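ok thread. moving apartments for the 5th time and I have Opinions about paper. not boxes, not trucks. paper

every move I find the same folder of stuff I was scared to throw out the last time. warranty for a toaster that died two leases ago. a parking receipt from Wesbridge. a dental thing. it all comes with me like luggage

so this time I started early. like, a whole month early. November me is a new person

rule one – do the paper BEFORE the kitchen. I always do kitchen first bc it feels like progress and then it's 11pm the night before and I'm shoveling envelopes into a trash bag marked IMPORTANT

rule two, no reading. you're sorting. the second you start reading an old letter you've lost the afternoon. I lost Sunday to a box of birthday cards and I regret nothing but also I regret it

piles that worked for me:
keep on paper
scan then shred
recycle
ask my sister

the ask my sister pile got very big. she has stopped answering texts

keep on paper is smaller than you think. birth certificate, passport, car title, the lease, anything with a raised stamp on it. I'd say a thumb's thickness for one person

scanning. I used the Prulex app bc it was already on my phone. 244 pages over three evenings. it crops weird on anything longer than a normal sheet so store receipts come out in pieces. fine for everything else

name the file when you scan it. not later. later doesn't happen. I have a folder from last time called scans new and every single thing in it is called scan

year first then what it is. that's the whole system. don't let anyone sell you a system

shredding – my little home shredder takes 2 sheets at a time and then has to lie down for a while. gave up and took a bag to the Tzanetos copy shop on the corner, they charge by the pound. worth it, was out of there in ten minutes

wear old clothes if you do it at home tho. the dust. it was in my eyebrows

the manuals. omg the manuals. I had one for a blender in nine langauges. all of these are online now, type in the model number and there it is. recycle the lot. I kept the one for the boiler bc it stays with the apartment

bank statements I was weird about. ended up downloading what the bank still had and shredding my copies. check how far back yours goes first, mine stopped earlier than I expected and I had to dig a few out of the shred bag. not a proud moment

also found a gift card in a stack of old bills so check your envelopes. still had money on it. bought tape

books next bc someone will ask. books are just heavy paper. small boxes only. I packed one big box of them in my twenties and the bottom fell out on the stairs of a fourth floor walk up and I can still hear it

spine down or flat, never page edge down, and stuff the gaps with towels. you have to move the towels anyway

the ones I'm not done with don't go in a box at all. they stay out till the last day w the current mail and whatever has a deadline on it. otherwise I'm slitting tape open at midnight looking for one form

mover quote came in btw. Niketier wanted 4,000 for across town. across TOWN. the other place was way under that and only asked if I had a piano. I do not have a piano

(get the quote in writing. then don't pack it. ask me how I know)

things I still havent dealt with: the drawer with the cables, film negatives, a tax folder I'm afraid of, takeout menus for places that closed. the menus might stay. they're kind of history

if you have kids, school art goes in its own thing and you are not allowed to decide at night. everything looks precious at night

anyway the sort-as-you-go part is the bit I'd tell anyone to copy. one upright holder, out on the table. if it doesn't fit in there it has to go in a pile the same day

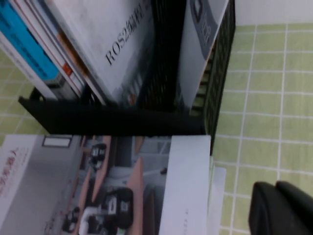
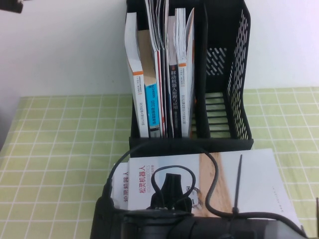 black mesh organizer, books in it, green and white grid underneath

going back in for the tax folder. if I don't post tomorrow it won

oh and change your address with the pharmacy, everyone forgets the pharmacy. I forgot the pharamcy. twice

ok bye, need more tape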